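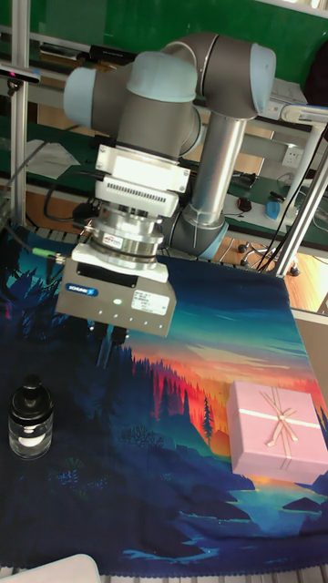
Bring back the tablecloth

July 31, 2021

Quick one today, I'm between shifts and the kettle is on.

We gave up on tablecloths and I think we were wrong. All of us. Somewhere along the way a bare table became the grown-up choice – clean lines, nice grain, wipe and go. Every cafe in Nokthorpe has the same naked tabletops now. Same in Samonte when I was there in November. You put your cup down and it goes clack. You put your fork down, clack. Twelve people having lunch and it sounds like a shoe repair shop.

My grandmother had a printed cloth on the kitchen table every day of her life. Not for guests. The guest one was white and lived in a drawer and frankly scared us. The everyday one had faded in the middle where the sun got it and it had a gravy mark nobody was ever blamed for. I did my homework on it. Shelled peas on it. When she died there was a polite scramble for the good china and I asked for the cloth. Got it without a fight.

So. The arguments against. I've heard them all.

Laundry. Yes, fine. It's one more thing in the wash. I own two and swap them, and it adds maybe five minutes to my week. You already wash your dish towels, throw it in with those.

Kids. Kids spill on anything. At least cloth stays put and drinks some of it, a bare table sends the milk straight into your lap.

It's old-fashioned. Well, so is soup.

Money – now this one I'll give some ground on. There's a shop in Grastunberg selling a linen one for 1,060 and I laughed out loud in the doorway. Don't buy that. Buy the cheap printed cotton off the market in Kurna, or wherever your market is, and hem it yourself. Badly. I did mine with iron-on tape and one side is a good inch longer then the other. Seven years now, still holding.

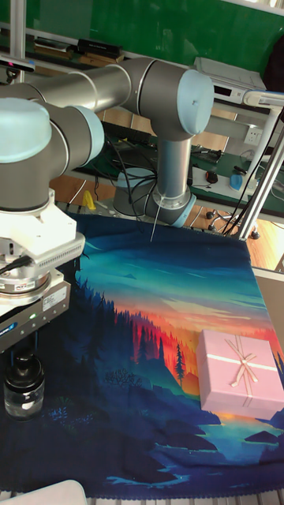

Printed cloth on a tabletop.

And get a pattern. Please. I know plain gray is what all the catalogs push but plain gray shows every crumb and every drip and you'll hate it by the second dinner. A busy print forgives you. Our grandmothers knew this, thats why they all picked flowers the size of cabbages.

The other thing is harder to explain. A cloth tells the people in the house that something is going to happen here. Even if it's only toast. I put mine down and my lot drift in from the other rooms and start asking what's for dinner, and half the time I haven't even planed one. With the bare table they walk past. They drop mail on it, keys, a bike light. It turns into a shelf.

I tried going without for a month to be fair about it. By the end we were eating on the couch most nights and I couldn't find the bills.

Anyway kettle's boiled. If you've got one folded up in a closet, go dig it out tonight, don't bother to iron it. Mine has creases all over and the soup goes down the same.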